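Cinby workshop group - notes from the meeting of May 17, 2024

I'm doing the minutes again, so apologies if I wander off. Present: me, Lena Baran, Oi-ling Ko, plus Hsu for the first part until the bus.

Last time's notes
Fine, except I'd written that Lena was buying the new power supply when it was Oi-ling. Corrected. She's bought it, it cost more than we said, and we all agreed to pay her back out of the tin.

The arm
Most of the evening went on this. The Vudirmont (yes, the name is sticking, Hsu was outvoted) now has all its joints moving, and Lena has rewritten the homing routine so it stops thumping itself at start-up! I was properly chuffed to see that. Joint 3 still has a bit of slop in it. Oi-ling thinks it's the belt and I think it's the bracket, and we went back and forth on that for far too long. Agreed to swap the belt first as it's the cheaper job.

Cable run: still a mess. I said I'd print some clips. I said that in November as well, so please nag me.

Money
We have 200 pounds in the tin before Oi-ling's refund. Lena would like a better motor driver from Gredar and nobody objected, but we'll wait until the belt is sorted and see what's left. Hsu asked if we could get a second-hand one and is going to have a look.

Gripper
The fingers close evenly now, and Lena has slowed them down for the last bit of travel, which I like a lot. The inner edges are getting scruffy - both sides, all fuzzy and scuffed along the face - and we talked about whether to re-cover them or leave well alone. Oi-ling wants to try a thin rubber. I'd sooner keep what we've got until it really stops holding things. We settled on making 2 spare fingers and trying her rubber on those, so the working pair stays as it is.

Then the wrist camera. The white table is so shiny that the ceiling lights come up in it as bright dots, with a bigger pale patch over towards the right.
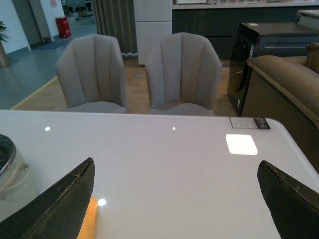
Lena reckons she can mask the dots out in software but she'd still like a matt cloth or a sheet of card to compare against. I've got an old grey tablecloth at home that would do, if it's not got paint on it. Oi-ling suggested turning the exposure down first and we'll try that before anything else, one change at a time please, or we'll never know what helped.

Log files
Lena's last log ran to 1849 lines and most of them said the same thing. She'll trim it.

To do
Oi-ling - belt for joint 3, rubber for the spare fingers
Lena - exposure, then masking, shorter logs
Hsu - second-hand driver
Me - cable clips (!), spare fingers, tablecloth

Any other business
The key to the side door sticks if you turn it left first. Whoever is in before the next meeting, could you put the small hex keys back in the tin with the blue lid.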